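Wamska packing software group
Minutes of the meeting held on Sunday, April 27, 2025
Held at Stetden and by call. Minutes circulated unedited.

1. Previous minutes
Accepted, with one change: under item 4 in February, "the planner works" now reads "the planner ran".

2. Perception
Viledex has sent a new release of its item finder. The release note claims better results on shiny packets. The group asked what "better" was measured against and got no clear reply. On our own set of 600 frames it missed fewer foil wrappers but twice joined two touching packets into one. Not adopted. The old version stays until the touching case is fixed.

3. Planning
The Lý planner now gives a path within 200 ms on most requests. Several members doubted that speed was ever the trouble. The paths still cut too close to the near wall of an open box, and the margin is still set by hand. A request to call this "tuned" in the report was turned down.

4. Recordings
There are 654 recordings in the store. The group did not agree that more would help. The labels come from three sets of written rules, and the word "placed" means something different in each. One set to be picked before any further training run.
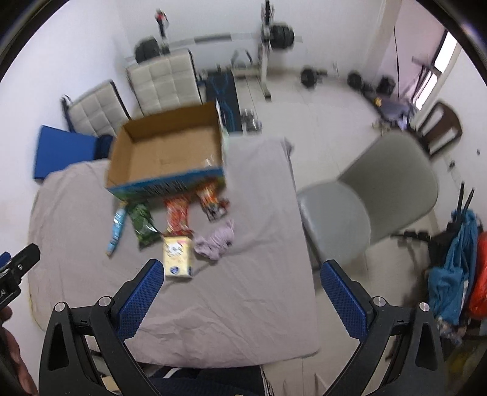 Does the planner check the depth reading before it closes the fingers?
It checks once, at the start of the approach, and uses that value to the end, even if the item has shifted since.

This was felt to be a poor state of affairs. A second check to be added at 20 mm from the item, behind a switch, so that the two can be compared.

5. Tooling
The replay viewer still drops the last few frames of long runs. Said to be fixed in February. It was not. Reopened.

6. Actions
Ask Viledex for its test set, again.
Choose one set of label rules.
Write the second depth check.
No demo to be promised to anyone until item 3 has been looked at.

Next meeting to be fixed by email.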